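# Cotton towels and face towels: the paper goods aisle

These pages cover the household shelves at the Wurncombe branch of Temba, a mid-sized supermarket with one long aisle for tissues, napkins, kitchen rolls and soft towels. The gallery was put together in September by Wanda Marciniak, who keeps the packaging pages on this site. Earlier pages covered laundry powder and dish soap. The next one will be on sponges.

Cotton soft towels are sold for washing the face, removing makeup and wiping down small children. Most are used once or twice and thrown out. They come folded flat in a soft plastic packet with a pull slot, or on a roll. A packet takes up little room at home and fits in a drawer, so it is the format most shoppers at Wurncombe seem to pick up first.

**Lizi (丽姿) cotton soft towel.** Pink, periwinkle blue and pale lavender in wavy blocks, with the name in black on a round white logo and a small black rabbit shape near one corner. The Chinese line under the logo, 干湿两用亲肤柔巾, says the towels are gentle on the skin and can be used wet or dry. "COTTON SOFT TOWEL" is in blue capitals.

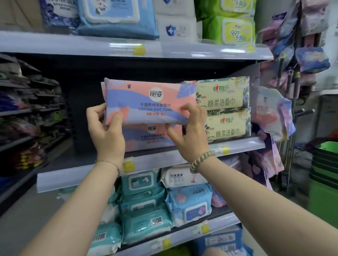 Wet or dry use is the main thing to check when buying these. A towel made for both holds together under a running tap and can be wrung out. Ordinary facial tissue falls apart as soon as it is damp. I keep one packet by the bathroom sink and another in the car – the second one gets used mostly on the windshield.

**Xinxiangyin (心相印) cotton face towel.** Pale yellow, with green leaves along the edges and a red heart logo. The product name, 棉柔洁面巾, is in large green characters and can be read from well down the aisle. It shares a shelf with the Lizi towels.

**Sheet counts.** Soft towels are often sold in packets of 100. Smaller travel packets of 30 are kept near the registers at Wurncombe and cost more per sheet. Compare the count before the price, as two packets of similar size can hold very different amounts.

**Storage.** Keep an open packet closed between uses and away from the shower. The sheets pick up moisture and start to come out in clumps. Poltolo sells a lidded box that fits most flat packets, and the Imberg one is a little deeper. A shoebox also works.

Corrections to the Chinese product names are welcome and can be sent through the contact page.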